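Lists > Clemcombe Community Talk > Council and Elections > Re: Why is everyone suddenly voting for Drutasmont's mate?

Hi all,

I've been chewing on this one since Monday and I'm going to have a go at answering, because I think it's a fair question even if it was put a bit crossly.

> Finbarr Mac Mathúna wrote:
> Can somebody please explain to me how a man who has never sat through a full council meeting got 657 votes in our ward? He
> has no policies. He has a ute with a loudspeaker on it. He says the
> same three things at every sausage sizzle and people cheer. I have
> lived in Clemcombe for 31 years and I don't recognise my neighbours.

Finbarr, I do recognise them, and that's what bothers me. I doorknocked for the other side (you all know that, I had the shirt on) and I spoke to plenty of people in the streets behind the Clusel mill who told me straight out that they were voting for him. They were perfectly nice about it. One lady gave me a bag of lemons! They didn't strike me as angry people. They were tired people who'd rung the council over and over about the footpath or the bus, and been told someone would ring back.

When the mill went down to one shift we lost the 233 bus on weekends, and then the library hours got chopped. Every one of those decisions had a report behind it, and I dare say the reports were sensible. But if you're on Tiongson Road with no car, what you get is a letter, and then a longer walk. So a bloke turns up and says "they've forgotten you", and he's right about that bit. I reckon he's wrong about nearly everything after it, but he's right about that bit, and our lot didn't say it first. 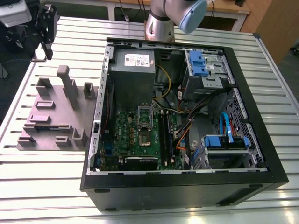 What I'd like to see from us before the next round is less tut-tutting and more plain talk about the budget. I mean where the rates go, line by line, in words my mum could follow. At present you ask and you get a PDF with 40 headings and half of them are called "other". I'd want it opened up like that computer tower lying on its side with the panel off, power supply and yellow cable and all, so anyone walking past can have a squiz. People can forgive a fair bit if they can see in. They don't forgive being patted on the head, and I'm sorry to say our last flyer had a whiff of that about it. I helped write it, so I'm having a go at myself too.

And can we please stop calling his voters names on this list? Half of them are subscribed. My brother-in-law is one and he reads every word.

Anyway, kettle's on. Happy to be told I'm wrong, but tell me on the list and not in the car park.

Cheers,
Jude

Comments

Marg T.
Agree about the flyer. I got two of them and neither one mentioned the bus.

millside_pete
I voted for him and I'd do it again, but fair play for writing this. First time anyone on here has asked what we wanted.

Finbarr Mac Mathúna
Point taken on the tone, Jude. I still say he should have to turn up to the meetings.

Marg T.
He should, Finbarr. So should the rest of them, have you seen the attendance for December?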